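Contas de uma bancada: o que comprar primeiro (e o que ainda pode esperar)

Prometi há meses que mostrava como anda a nossa bancada de desmontagem em Prarnville, e cá estou eu, finalmente, com três fotos e uma folha de cálculo cheia de dúvidas! Sou eu que trato das compras de equipamento, por isso desculpem se falo mais de dinheiro do que de robótica — é o meu vício.

A ideia é simples de dizer e cara de fazer: abrir computadores de secretária antigos e tirar de lá as peças com os braços. O pedido da Cedis fala em 2,000 torres por ano, e foi com esse número na cabeça que me sentei a fazer o orçamento.
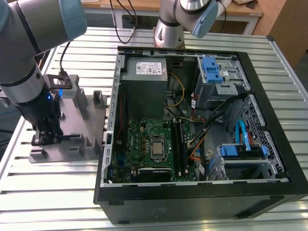 Os dois braços à volta de uma torre aberta, com a placa de fixação ao lado. O alumínio ranhurado da mesa foi dinheiro bem gasto.

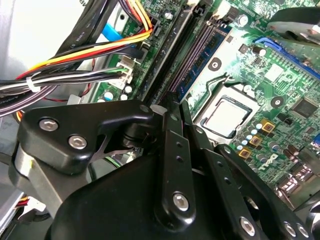
Os dedos da pinça por cima da placa-mãe, com um belo molho de cabos logo ali ao lado.

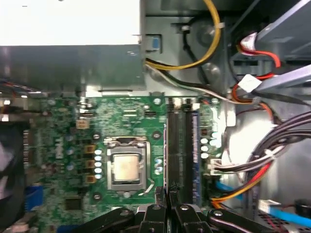 Processador, ranhuras de memória e cabos por todo o lado. É pelo espaço entre estas coisas que se escolhe o tamanho dos dedos!

Voltando às contas. O Umut Karabulut, que programa isto tudo, quer 4 jogos de dedos de reserva, e eu tinha posto 2 na folha. Discutimos um bocado (com café, tudo civilizado) e ele ganhou: se um dedo empena, ficamos parados à espera da encomenda, e uma semana parada sai mais cara do que a gaveta cheia. A proposta da Nedeljković para os dedos veio com prazo curto, a da Clelico ficou quase 1,000 euros abaixo mas sem assistência no local. Ainda não decidi, confesso.

O que já cortei foi a segunda mesa. Fica para setembro, se a Cedis confirmar o volume, e até lá prefiro gastar em fixações para caixas de outros formatos, porque cada modelo novo obriga a mexer na placa. Também deixei uma linha para cabos e conectores, que no ano passado me esqueci de pôr e depois andei a pedir favores à contabilidade...

Se alguém já comprou a qualquer um dos dois fornecedores, escrevam-me antes de eu assinar — a folha fecha ao meio-dia do último dia do mês.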